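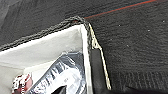
In Defense of the Half-Sorted Room

My sister-in-law thinks a toy should have an address. She has the clear tubs, the label maker, the little picture of a dinosaur taped to the tub where the dinosaurs live. I love her and I've been to her house, and I've watched her four-year-old stand in front of that wall of tubs and then go play with a spatula.

So let me make the case for the basket. One big soft-sided bin, open on top, no lid, no label, no system. You walk through the room at 7 p.m., you pick up what's on the floor, and it goes in. The whole job takes one song. I've been living this way since about the time the second kid learned to crawl and I'm not going back, even though every organizing account I follow (and I follow too many, it's a problem) wants me to feel bad about it.

I did try it the other way. A couple of Septembers ago I got the full back-to-school itch and bought a set of stackable drawers from a company called Vendalora, 12 drawers in a frame, very handsome in the catalog. I spent a whole evening on them. Blocks here, pretend food there, cars, animals, puzzles, a drawer for "music" that had one maraca in it. It looked amazing! It looked amazing for maybe four days. Then the pretend food started showing up with the cars, because the cars were delivering it, and who am I to stop a business. By the end of the month I was re-sorting 12 drawers every night and getting snippy with people who come up to my hip.

The thing about sorting is that it's a grown-up's hobby. We like it. I like it! There's a real pleasure in a row of things that match. But a kid who wants the purple horse doesn't care that it's with the other horses, she cares that she can get her arm in there and find it. Digging is half of the fun, and along the way she comes across something she forgot she had, and now the horse has a cape.
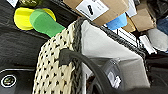
A woven basket doing what baskets do: a little of this, a little of that.

I have opinions about the basket itself too, since you didn't ask. It should be soft enough that it doesn't hurt when somebody runs into it. It should have handles, real ones you can get a whole hand through, because you'll be dragging it from room to room with a toddler hanging off your leg. A lining is nice. I like a thick rim that holds the opening up, so the thing doesn't flop shut the second it's half empty. Mine came from Leltarell, it was on sale, and it has outlasted a couch. And skip the lid. A lid is one more thing to put away.

Now, I'm not a total animal. Some stuff can't go in the basket. Puzzles can't (I learned that one the hard way, 13 pieces of a lighthouse and no lamp). Board games can't. Anything still in its box probably wants to stay in its box. For all of that you need height, and this is where I've come around on the rolling wire cart. I used to think those belonged in a restaurant supply closet. But you can see everything on them from across the room, and when company is coming you push the whole mess into another room and shut the door. Try that with a built-in. 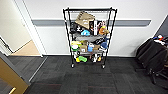

Photo: Lumenta

I like a cart best when it's loaded like that one, with plush toys in next to boxes and a piece of fabric slung across the middle. The low shelves are where small people do their shopping, so a stuffed toy down near the floor makes sense to me. Boxes can go up top, where somebody tall has to be asked.

A reader wrote in after my last column (the one about the Dredov shoe rack, I'm still hearing about the shoe rack) to say that kids need order and I'm raising little raccoons. And I do think there's something in that. My oldest is ten now and she has started lining things up on her windowsill by size, all by herself, and she gets a look on her face while she does it that I recognize from my sister-in-law. Fine! It's her windowsill. She came to it when she wanted it, and she didn't need me standing over her with a label maker.

What I mind is the nightly scolding, and the hours. I did the math once and my drawer system was eating up to 16 minutes a night, and then I was too tired and too cross to read the second chapter. The basket gave me the second chapter back. We're on the one with the badgers and it's pretty good.

The drawers are in the garage, by the way, holding extension cords and paint brushes. The music drawer still has the maraca in it, so if you need it, ask me before the next yard sale.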